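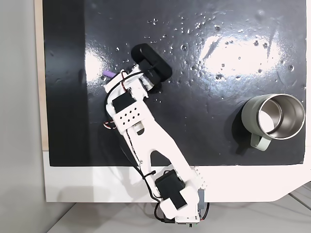 Home Posts Tools About Contact

Replacing the old clamp meter

My old clamp meter finally gave up in February. The jaw had been loose for a while and I was holding it shut with my thumb to get a steady reading, so I can't complain. I'd had a good run out of it.

I looked at three replacements. The Bautista was the dearest by a fair way and the jaw was too thick to get behind the cables in my consumer unit. The Wavetti had the nicest screen but no inrush setting, and I wanted one for the compressor in the garage. In the end I ordered the Plodstead from Tradeo, mostly on price. It came in 2 days with a soft case, a set of leads and a manual in very small print.

First job was the compressor. It had been tripping the breaker on start-up, though only on cold mornings. I clamped the live conductor on its own — both together will read zero, which caught me out years ago — and set the meter to hold the peak. It showed 50 amps at the moment of starting and then dropped straight back. The breaker is a type B, so I've asked my electrician whether a type C would be suitable on that circuit. I am not changing it myself.

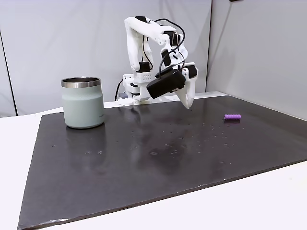
Posted by Albertina Cordeiro on Jul 28, 2021

Second job was the standby load in the house. With everything I could think of switched off, the meter tails were still drawing enough to work out at 262 watts. I went round unplugging things one by one. The worst was an old fridge in the utility room that we keep for drinks. After that came the amplifier, which gets warm even when it is supposed to be off.

A few complaints. The dial is stiff and the off position sits right next to AC volts, so I've left it on twice. The backlight goes out too soon when you are on your knees in a cupboard. The leads are short and rather springy, and I've gone back to my old silicone ones.

Low currents are not its strong point either. Anything under an amp wanders about on the display, so for small appliances I still use a plug-in meter. For the compressor and the tails it has been fine, and the readings repeat well if I keep the cable in the middle of the jaw.

I'll put up the fridge figures once I've had the logger on it for a week.

Contact | © Albertina Cordeiro | Back to top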